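Varying the start position when recording pick and place demos

Posted by Saron Jemal, Apr 15, 2018

I'm collecting demonstrations with a hand-held gripper for a small policy we're training at Kivura. The task is tidying badminton gear on a white table. So far I have 500 recordings and the policy does well when the clear bin is where I left it in training, then falls apart if someone nudges it. It also seems to have trouble finding the bin at all under our overhead lights. I start most recordings low and close to the bin with the fingers open.

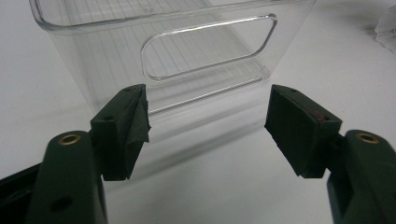

Should I be moving the bin between every recording, or only between batches? I've been doing batches of 20 without touching anything, mostly to save time. The other thing I can't decide is whether to keep the takes where I fumble the grasp and go back for a second try.

Gebremedhin Ayele

Move it every time. Twenty takes from one spot is closer to one take than to twenty. I keep a sheet with 19 start positions on it and work down the list, then rotate the bin and go again. It adds a few seconds per recording.

Clear plastic on white is hard. Put a coloured mat down for part of the set if your final table might change. If it will always be white, leave it white and vary the lights instead.

For shuttlecocks, pick one grasp and stick to it for the first round. I close at the neck, where the skirt meets the cork, and I don't start the lift until the fingers have stopped moving.

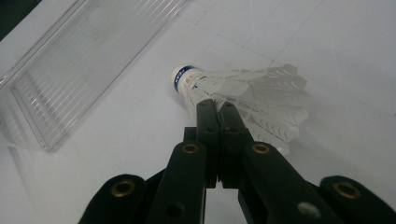
Mixing that with grabs on the skirt gave me a policy that hovered between the two and closed on nothing. Once the neck grasp was reliable I added other approach angles, seven at first.

Keep the fumbles if you recover smoothly, and label them. Bin the ones where you stop and think, as the long pauses get learned too.

Mirela Conceição

just get more data, 500 isn't much

Asnakech Jemal

Agree with Gebremedhin on moving the bin, but check your held-out set as well. If your test recordings come from the same batches as the training ones, your numbers will look better than they are. Split by batch. I lost most of May to that on the Gebru project.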